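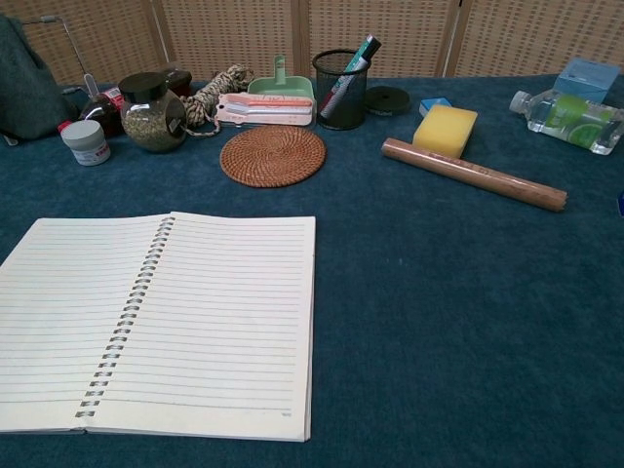

Caderno da casa: o que anotar e como manter

Uma casa dá menos trabalho quando as datas, as medidas e as receitas de limpeza estão todas no mesmo sítio. Um caderno pautado chega. O de espiral tem a vantagem de ficar aberto na página enquanto se trabalha, e o de capa dura aguenta melhor a gaveta da cozinha. Escreva a esferográfica. O lápis apaga-se com o uso e a caneta de tinta borra com as mãos molhadas.

Deixe as duas primeiras páginas para o índice e numere as restantes à mão, no canto de fora. Não tente dividir o caderno em secções no primeiro dia. Vá escrevendo por ordem e ponha no índice o número da página.

Medidas da casa

Comece pelas janelas: largura e altura do vão, em centímetros, tiradas em cima, a meio e em baixo. Nas casas antigas os três valores raramente coincidem, e para estores e cortinados de rolo conta o menor. Depois aponte o vão do frigorífico, a profundidade das prateleiras da despensa, o comprimento do varão da banheira e a medida dos colchões com a altura incluída. Quem já comprou um lençol de baixo que saltava dos cantos sabe para que serve a altura.

Aponte também o tipo de casquilho de cada candeeiro (E27, E14, GU10) e o modelo dos filtros do exaustor. Se levar o caderno para a loja, evita a segunda viagem.

Tintas

Por cada divisão, uma linha com a marca, a referência da cor, o acabamento e o mês em que se pintou. Na minha sala é Landeg, referência 2,509, mate lavável, pintada em setembro. A tampa da lata acaba sempre por ficar coberta de tinta e ilegível, por isso copie a referência antes de abrir. Faça uma pincelada na própria página e deixe secar com o caderno aberto.

Para guardar restos, passe para um frasco de vidro bem cheio, com pouco ar, e feche com um pedaço de película entre a boca e a tampa. Guarde longe do frio. Tinta de água que gelou costuma ganhar grumos e já não serve para retoques.

Limpeza da cozinha

Desengordurante para azulejos: água quente, uma colher de sopa de bicarbonato por litro e um pouco de detergente da loiça. Aplica-se com esponja macia, espera-se cinco minutos e passa-se por água limpa. Não usar em alumínio, que escurece.

Calcário na chaleira: encher até meio com partes iguais de água e vinagre branco, ferver, deixar repousar meia hora e deitar fora. Ferver depois duas vezes só com água. Na máquina de café siga o manual, porque algumas borrachas não gostam de vinagre.

Tábuas de madeira: sal grosso e meio limão, esfregar no sentido do veio, enxaguar depressa e secar em pé. Uma vez por mês levam óleo mineral alimentar. O azeite não serve, fica rançoso.

Nunca misture lixívia com vinagre, com amoníaco ou com produtos de casa de banho. Escreva isto na contracapa, sobretudo se houver mais gente a usar as mesmas receitas.

Roupa e tecidos

Nódoa de gordura: pó de talco ou amido de milho por cima, deixar umas horas, escovar, e só depois detergente. Vinho tinto: absorver com papel sem esfregar, água fria com gás, lavar logo a seguir. Sangue: sempre água fria.

Cera de vela na toalha: endurecer com gelo, raspar com as costas de uma faca e passar a ferro morno entre duas folhas de papel absorvente, mudando o papel até sair limpo.

A Siwan Gwynne, minha vizinha em Brornbridge, cose no caderno dela um quadradinho do tecido de cada cortinado e escreve ao lado a temperatura de lavagem. Copiei a ideia para as capas do sofá. Se não houver sobra, corta-se um bocadinho da bainha por dentro.

Manutenção

Uma página para cada aparelho, com o mês da compra, o número de série e a morada da assistência. O talão agrafa-se à página, mas tire fotocópia, que o papel térmico desvanece em poucos anos. O esquentador, um Posance já com idade, tem duas páginas, uma para as revisões e outra para as peças trocadas.

Tarefas que convém ter com data:
Filtro da máquina de lavar: de dois em dois meses
Borracha do frigorífico: água morna e detergente, uma vez por estação
Torneiras de segurança: abrir e fechar, duas vezes por ano
Caleiras: setembro, antes das primeiras chuvas, e de novo quando as árvores acabarem de largar a folha
Pilhas dos detetores de fumo: uma vez por ano
Filtros metálicos do exaustor: todos os meses, de molho em água bem quente com detergente

Receitas pequenas

Só entram as que se fazem de cor e que se esquecem passados seis meses. A massa quebrada, por exemplo: 250 g de farinha, 125 g de manteiga fria, uma pitada de sal e água gelada até ligar. Descansa meia hora no frio. Dá para uma tarteira média com tampa fina, ou para duas pequenas sem tampa.

Quando alterar uma quantidade, risque a antiga com um traço e escreva a nova ao lado. Às vezes volta-se à primeira.

Conservar o caderno

Para colar etiquetas e recortes uso cola em stick Hokix, que não enruga a folha. A cola líquida passa para o outro lado. A fita adesiva amarelece e larga, mas para uma garantia de dois anos serve.

Se cair água numa página, ponha papel absorvente dos dois lados, feche e coloque um peso por cima até ao dia seguinte. Troque o papel uma vez a meio. Secador de cabelo ondula as folhas.

Quando o caderno acabar, passe para o novo as medidas, as tintas e a página das garantias ainda válidas. O resto fica no antigo, com o mês de início e de fim escrito na lombada ou na capa.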